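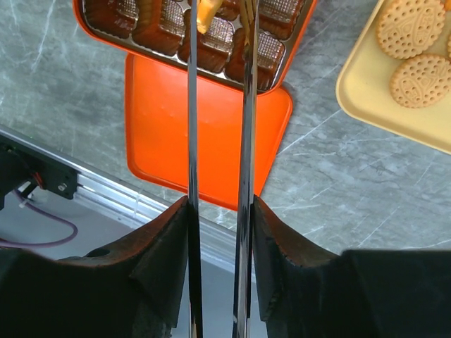 I get asked the same things in nearly every first email, so I've put my answers in one place. I photograph families, couples and the odd very patient dog, mostly outdoors and mostly around Prorngate. If your question isn't covered, send me a message and I'll add it!

*Last updated 2022-07-10*

## Booking

**How far ahead do I need to book?**

Six weeks is usually plenty, apart from October. Everybody wants the orange leaves (me too, I get very giddy about them) and those evenings go quickly. Weekday mornings are the easiest to get at short notice.

**Do you take a deposit?**

Yes, £71, and it comes off your total. You can move your date once without losing it. If I'm the one who has to cancel, you get the whole lot back.

**What if it rains?**

Drizzle is fine and I rather love it, all that soft light and shiny pavement. If it's properly chucking it down I'll ring you by nine in the morning and we'll pick another day. Rain moves don't count as your one free change.

## The session itself

**Where do we go?**

My favourite spot is the beech wood on the Zenmont side of the river. It's flat, it's buggy-friendly as far as the second gate, and there's a fallen trunk that children go straight up like squirrels. I also do Plidance beach, but only when the tide suits, so I'll give you a start time for that one and it might be a funny one like 7.20.

**What should we wear?**

Something you can sit on the ground in! I'd pick one outfit you really like (usually Mum's, as she's the one who worries about it) and build everybody else's around it. Big logos and very thin stripes are tricky on camera. Bring wellies for the wood, and proper shoes in a bag if you want them.

**My toddler won't sit still. Is that a problem?**

Not a bit. I have never once had a two-year-old sit still and I've stopped asking them to. We walk, we throw leaves, we look for snails, and I run along backwards with my camera. Snacks are welcome, though please go easy on anything chocolatey until the last ten minutes.

**Can we bring the dog?**

Please do. Leads on at the Plidance end between May and September, and somebody who can take the dog home halfway is a huge help.

**How long does it last?**

An hour and a quarter for families, two hours for engagements. Tiny babies get as long as they need, with feeding breaks.

## Photos and albums

**When do we see them?**

Your gallery comes by email within three weeks. It stays online for a year and I'll nudge you before it closes.

**How many do we get?**

It varies with the day. My longest wedding last summer came to 758 finished pictures, from roughly 1297 that I'd kept on the first pass, but a family session is much, much smaller than that! Expect forty or so.

**Can I have the unedited ones?**

No, sorry. Editing is half of what I do, and the ones I leave out are mostly blinks and elbows.

**Who makes your albums?**

A little bindery called Þorgeirsson. Linen covers, lay-flat pages, and they take five weeks from the day you approve the layout. For Christmas, I need your final choices by the end of October.

**Can I print them myself?**

Yes, as many as you like for home and family. If you want one for a business or an advert, ask me first and we'll sort out a licence.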